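# Fekside hand-held gripper: notes from the Clidico open day

May 9, 2025
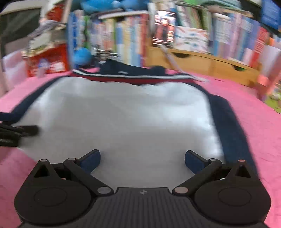

*Reading time: 1 minute*

Clidico opened its doors to visitors and let us try the Fekside, a gripper you hold and move yourself to record jobs for a robot arm to learn. The job was clothes folding. Seon-mi Koo ran the demo and gave each of us a turn.

The two padded fingertips are dark blue and face each other. They held a collar well and slid off a flat hem twice in my hands. Afshin Naseri, who went after me, had better luck coming in low from the side.

It weighs 425 grams. My wrist felt that after almost 300 seconds. The grip is too thick for small hands, and I'd like a softer squeeze.

The price is $169, with spare fingertips sold separately. The older Biltetti costs $84, but I found it stiff when I used one in September.

Good for cloth, fair for comfort. I would buy it for a small lab. Four out of five.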